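Notebook, September: the crossing briefings

9.20 am

Picking up where I left off with the Hitholm and Fitier crossing. For anyone reading over my shoulder, we've been going through the spokesperson briefings from both sides of the river for the whole period the bridge was shut to foot passengers, and trying to code who promised what, to whom, and whether it was said as a promise or just said. It sounded like a quiet month's work when I put it in the plan. Ha.

The pile stands at 400 statements after I threw out the duplicates yesterday. A lot of duplicates, too! The Hitholm side puts out a short version in the morning and a longer one after lunch, and the longer one has the short one pasted inside it with a word or two changed. I kept the longer one each time except where the change mattered. "Will reopen" in the morning and "is expected to reopen" by mid-afternoon is the sort of change that matters, so those got kept as a pair and tagged P.

I also spent far too long on the word they use on the Fitier side for what we'd call a gesture of goodwill. Our first glossary had it as "gesture", the second as "concession", and I've now found it used for the free parking at the customs shed. Going with "gesture" and a note. If you've already coded any as "concession", please don't go back and change them by hand, I'll do a find and replace tonight when nobody else has the sheet open.

Coffee, then the sheet itself.

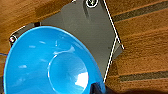
What counts as a promise

Old rule, from the Jadoon codebook: a promise needs an actor, an action and a time. Fine on paper. It falls down on line three of the very first briefing, where the spokesperson says the pedestrian lane "will be looked at in the light of the season". There's an actor if you squint (the ministry), an action if you're generous (looking), and the season is doing a great deal of work.

I tried it three ways:

1. Strict. All three parts must be there in the sentence itself. This leaves us with hardly anything from the Fitier side, and makes them look as though they never committed to a thing, which isn't how anyone on the bridge understood it at the time, going by the local paper.

2. Loose. Anything in the future tense with the crossing as its subject. Catches everything, including the weather.

3. Strict, but the time can be carried over from the question. So if a reporter asks "by the harvest fair?" and the spokesperson says "yes, that is our intention", the time is the harvest fair.

I like the third one. The snag is that the Hitholm transcripts print the questions in full and the Fitier ones mostly print "(question on the crossing)" and leave it there. So carrying the time over helps one side and not the other, and we'd be measuring who has the better typist. I've written to Bustance, who hold the sound recordings for both, to ask whether the Fitier reporters can be heard clearly enough to fill in the gaps. They were quick last time, so fingers crossed.

In the meantime, carried-over times go in their own column. Don't merge it with the main one, even if the sheet sulks at you and offers to.

11.05 am

Ran the second coding pass on the briefings about seasonal workers. These are the ones I was looking forward to, if I'm honest with my own notebook, and they're a bit of a treat. You get the two spokespeople quoting each other across the river, politely, with a day's delay, and each of them tidies up what the other one said. Hitholm says "we are ready to discuss day passes". Next day Fitier "welcomes the decision to issue day passes". The day after, Hitholm "notes with interest" the welcome. No pass has been issued to anyone at this point, as far as I can find.

I've started a code for this, E for echo. An echo is when one side restates the other side's words as something firmer or softer than they were. Firmer gets E+, softer gets E-. I've only got a handful of E- so far and they're all from the same fortnight, just after the row over the fish lorries, which would make sense.

Things to remember about E:

- it has to name the other side, or say "our neighbours" or "our friends across the water" or similar
- repeating the words exactly is not an echo, leave it blank
- if you can't tell firmer from softer, put E? and move on, we'll argue over it together

Also, somebody please decide whether "our brothers" counts as naming. I say yes. 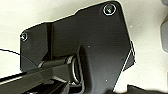 Plate with its two screw heads, close up.

Where the two of us disagree

We each coded the same set blind and then compared. Out of the whole pile we agreed on 337, straight off, with no talking. I was chuffed with that until I looked at which ones we'd agreed on, and it was mostly the dull ones: opening remarks, condolences, a delegation arriving, a delegation having lunch. The rest is where all the interesting stuff lives and we're all over the place.

The biggest cause of bother is the phrase "in the framework of". The mayors met in the framework of cooperation. The lamp on the bridge was replaced in the framework of cooperation. When I see it I code the action and ignore the framework. Amra codes the framework as well, as a claim that the two sides have some standing arrangement, and so her count of arrangements is miles higher than mine. I argued for a good twenty minutes that it's just a bit of padding, like "at the end of the day", and that you'd never code that.

Then I looked up when it appears. It's barely there in the early months. It turns up after the mayors' meeting and then it's in every single briefing on the Hitholm side until the bridge reopens, and afterwards it dies away. So it might be padding, but it's padding that somebody decided on, and I've had to climb down a bit.
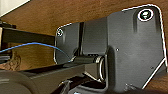 Amra Vlachou: I'd go further and say it's the most useful phrase in the lot. When they stop saying "framework" you know they've got the thing they wanted and don't need to keep reminding each other. Please don't strip it out before we've looked at the dates properly. And yes, "our brothers" counts, but put a note, they use it for football as well.

Right, so it stays in. New code F, just a tick, no plus or minus. I'll go back through my half this week and add it. It's dull work but it goes quickly with the radio on.

2.40 pm

Back at it. Bustance have answered already! They say the Fitier recordings are there for most of the dates, the room was echoey, and the reporters at the front can be made out while the ones at the back can't. They'll send a sample. I've asked for the ones on the seasonal workers first and the fish lorries second. If the sample is any good I'd like to change the rule properly and take the carried-over column into the main count, for both sides at once, with the unreadable ones marked as missing instead of as no promise. I know we said we'd stop fiddling with the codebook, but this is a real hole and I'd rather fix it now than write a paragraph apologising for it later.

Spent the rest of the early afternoon on the joint statement, the one both sides put out on the day the foot lane opened. You'd think a joint statement would be one text. There are 2, obviously, one in each language, and they don't match. The Hitholm one says the lane opens "on a trial basis". The Fitier one leaves that out and says "in time for the fair", and there's no fair in the Hitholm one at all. Everything else lines up nearly word for word, down to the thanks to the border police.

So do we code it as one statement or as a pair? The codebook says joint statements are one. I think whoever wrote that (me) hadn't met a joint statement. If we code it once we have to choose a side's version, and the trial basis is precisely what they fell out over the following spring. I've put it in as a pair tagged J, and for the totals it counts once. I'm fairly happy with that. It makes the sum at the bottom look wrong, so there's a note next to the sum.

While I was there I checked the translation length, out of curiosity. The Hitholm version comes to roughly 700 words in our English and the Fitier one is a good deal shorter, and nearly all of the gap is titles. They do love a title in Hitholm. Nobody below deputy director goes unnamed. 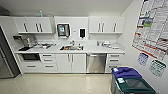
Yasir Talpur wasn't keen on the pair, and told me that if we split this one we'll have to split the water statement and the two on the railway halt as well, and that he'd sooner have a rule than a favourite. He'd accept it if the test was a missing or added condition, and nothing vaguer than that.

Which is fair, and better than what I had. So the rule is now: a joint statement is a pair if one version has a condition or a date that the other lacks. Otherwise it's one. By that test the water statement stays as one, and one of the railway halt ones probably splits, though I want to see the original of the Fitier text before I touch it. Our copy has a line missing near the bottom where somebody's stapled it.

4.50 pm, for tomorrow

- find and replace "concession" to "gesture", then check the parking one by eye
- F ticks on my half
- E? list to Amra, she's got a better ear for the Fitier spokesperson than I have
- dig out the original of the railway halt statement
- listen to the Bustance sample if it's come
- rewrite the promise rule on a single page and pin it inside the front cover, with the old one crossed through so we can still read it

The sheet is saved with today's changes and the old version's kept next to it under the same name with "old" on the end. Please work in the new one.

Last updated: September

Contact the notebook desk | © Jadoon project | Back to top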